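Grunddale Toy Library – Number Boards FAQ

Which pieces should be on the board when it comes back?

Ten peg figures along the top edge and ten chunky wooden numerals in the slots across the middle. Any operation signs go back as well. The minus sign is the one most often left behind, so check for it before packing.

Do the peg and numeral colors have to match?

On the sea-themed board, the orange 10 goes with the orange peg, the yellow 6 with the yellow peg, and so on. Colors repeat in places – teal is used for both 2 and 4 – so sort by number first. 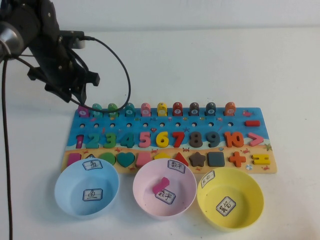
How long is the loan?

The standard loan is 20 days. One extension of 13 days is available if no other member has reserved the board.

How should the board be cleaned?

Wipe with a damp cloth and dry flat. Do not soak. Remove the numerals first and wipe the slots separately.

What if a piece is lost?

Report the piece by number and color. Replacement takes up to 18 days. Boards with more than four missing pieces are withdrawn from loan.

Are boards lent over the winter break?

Yes. Loans due in December are extended automatically to the first opening day of the new year.

Last updated 3 September 2026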